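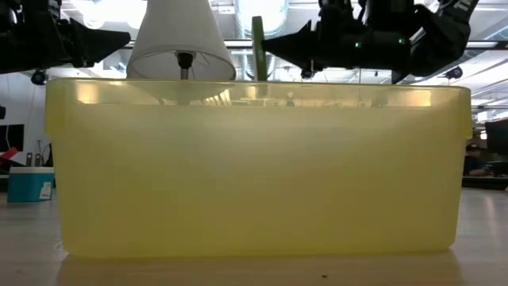 Home Notebook People Contact
Search this notebook Go

August 1, 2019

Spent a good long while on the sorting bench and enjoyed every bit of it. The yellow bin is a dear thing – broad front, frosted and smooth, narrower at the base, with a nice thick rim to grab. I'd still like a second one for the Domberg odds and ends. Theano thinks we should label them first, and she's probably right (she usually is!). 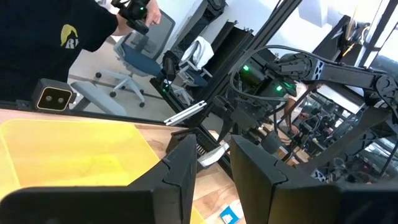 1 min read

The light wood tabletop suits this job so well – even a little blue and white card lying flat on it is easy to spot next to all that yellow. Gerasimos, please leave the lamp at the bench, I've grown fond of it. Labels still to do, and ask Wondalwood about lids.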